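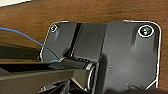
Hinges are the reason I went to the open day at Dramemard's workshop in Budton. I have rehung the same larder door 3 times since November, and when a leaflet promises "robots handling everyday hardware" a man in my position puts his coat on. There were arms sorting pegs and arms stacking cups, and a large crowd at both. I spent most of the afternoon at the quiet bench by the fire exit, where a gripper was at work on a dark grey hinge laid flat on a wooden top. It had a screw hole near the top of each side plate, the right-hand one bigger than the left, and a thin blue wire running across to the barrel. I have never wired a hinge in my life and did not feel I was missing out.

The young man at the bench, Alper Başaran, was very patient with me. I asked him nothing about software and a great deal about doors. What follows is what I brought home, mixed with what I already knew and had been ignoring.

Lay it flat first. Before a hinge goes anywhere near a door, put it on the table and open and close it with your fingers. If it grates on the table it will grate on the door, with the added weight of the door. Mine grated. I had blamed the frame, the house and the weather.

Look at the holes before you look at the screws. Plenty of hinges don't have the same size hole all over, and the bag of screws that comes with them may hold two sizes. I had been putting the fat ones wherever they would go in. Drop each screw into its hole by hand and check that the head sits down flush. A proud head will stop the leaves closing, and you will then plane a perfectly good door. Ask me how the larder came to have a gap at the side.

Approach slowly from one side. The gripper took an age to get anywhere, and a boy next to me asked his mother if it was broken. Alper said they could run it a good deal faster but the hinge would end up on the floor. I have since tried working at robot speed with a screwdriver. It takes 19 minutes to fit a hinge that way, against my usual ten, but my usual ten is followed by an hour of taking it off again.

Hold the thing still. A loose hinge slides about on bare wood. At home, a bit of non-slip drawer liner under the work does very well, and so does a damp tea towel if you can get one out of the kitchen without being seen.

Oil the barrel, not the plates. One drop at each end, work it to and fro, wipe off what comes out. Grease on the plates only collects fluff. If the pin lifts out, take it out and clean it with fine wire wool. Leave this job until the hinge is off the door, or put newspaper down, and not today's.

Loose holes in old wood. Matchsticks and wood glue, packed in tightly, snapped off level and left overnight. The woman from Essien, who had the next table and was giving away pencils, said she used golf tees. I don't play golf, but cocktail sticks are the same idea for small screws.

Start every screw before you tighten any. Two turns each, all the way round, then look at it from the side, then tighten. A wedge or a folded magazine under the door takes the weight while you do it. I asked Alper if his machine could hold up a larder door for me. He said it was rated for rather less than that, and gave me a sticker.

A few odds and ends. Tea and a biscuit were free. The Groltameck stand had a counter showing how many times its test hinge had been opened that day, and it read 273 when I went past and they were hoping for 3000 by closing. My larder door manages that in a year, I should think, mostly on account of the cheese. Parking is hopeless, so take the bus.

The door now shuts. It also opens by itself in the small hours, so I shall be doing the catch next.

Contact | Tips by room | © The Second Drawer Down, all rights reserved | Back to top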